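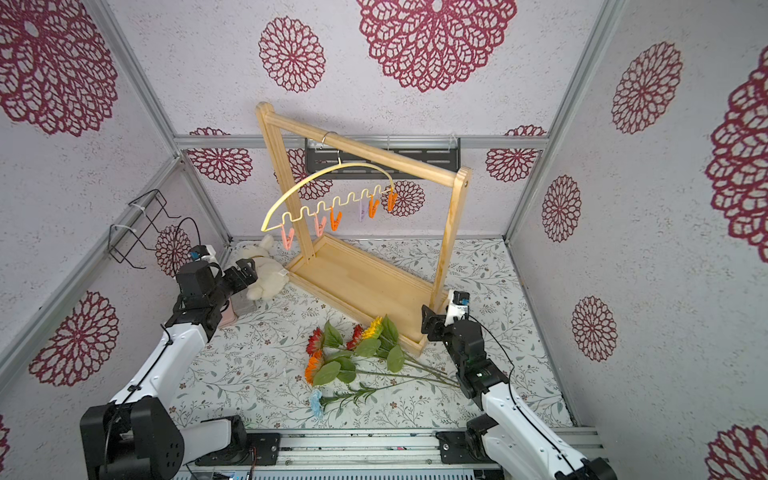
Leonie Tamihana started mending clothes for other people eight years ago, after a neighbour in Gulholm asked her to take up a pair of work trousers. She now handles 700 garments a year from the front room of her house.

"Most of it is hems and zips," she says. "People think it'll be wedding dresses. I've done two of those and I didn't enjoy either."

She charges $50 for a coat lining and less for nearly everything else. School uniforms come in from January, and winter coats turn up in the first cold week, usually all on the same Thursday.

Tamihana learned to sew at Pakzad, a workwear factory that has since closed. She spent her first year there on pockets. "You got fast or you got moved to packing. I was slow, but they were short of people."

She doesn't advertise. A card in the window of the Hoketti bakery brings in most new customers, and she has turned down an offer to take on a shop lease.

Asked what she would like people to do differently, she thinks for a while. "Bring it in when the hole's small. And wash it first, please."

She is closed for most of December and takes bookings again in the new year.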